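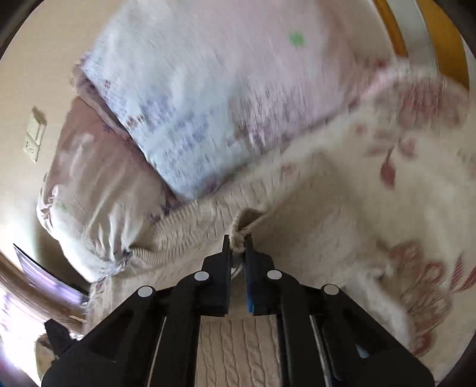
Bed-making robots in residential care: how should staff duties be rewritten?

Posted in: Workplace and Employment, Automation
April 14, 2022

Lundeck Residential Care
Our organization operates a residential care home with 46 beds. Management intends to introduce automated bed making in one wing beginning in August. Under the current proposal, housekeeping staff would spend part of each shift using hand-held grippers to record the handling of blankets and pillows, and the recordings would be used to train the system. The present job description makes no mention of this work. We would be grateful for guidance on two points: whether the recording duty should be treated as part of ordinary housekeeping, and what the staff should be told about their positions once the system is in use. The bedding is not uniform. Residents bring their own blankets, many of them knitted or thick, and these do not behave like flat sheets.

3 replies

Satham Workplace Advice Desk
The recording duty should be set out in writing as a separate task, with its own time allowance. Making a bed with a gripper is slower than making it by hand, and an employee who is held to the usual room target while recording will fall behind through no fault of her own. In a comparable project on which this office advised, the employer allowed double time for each recorded bed and limited recording to two hours per shift. Complaints of wrist strain fell after the limit was introduced.

On the second point, the employer should state plainly which duties are expected to move to the machine and which will remain. Bed making is seldom the whole of the job. Staff also notice when a resident has slept badly, when bedding needs mending — matters that are rarely written down and are easily lost when a task is reassigned. We recommend that they be listed before the trial begins, and that the employees themselves draw up the list.

Staff should also be told who holds the recordings and for how long. Where a resident's room is recorded, the resident's consent is a separate matter and must be obtained separately.

Afridi Facilities
We did this in four rooms. Knit blankets were the hard part. Pay people extra for it.

Sama Housekeeping Forum
Agreed with the first reply as to the time allowance. Please also check whether your staff agreement requires notice before duties are changed. Ours did, and the trial had to be put back until the notice period had run. A pay grade review may be needed as well, but that depends on the wording of your agreement.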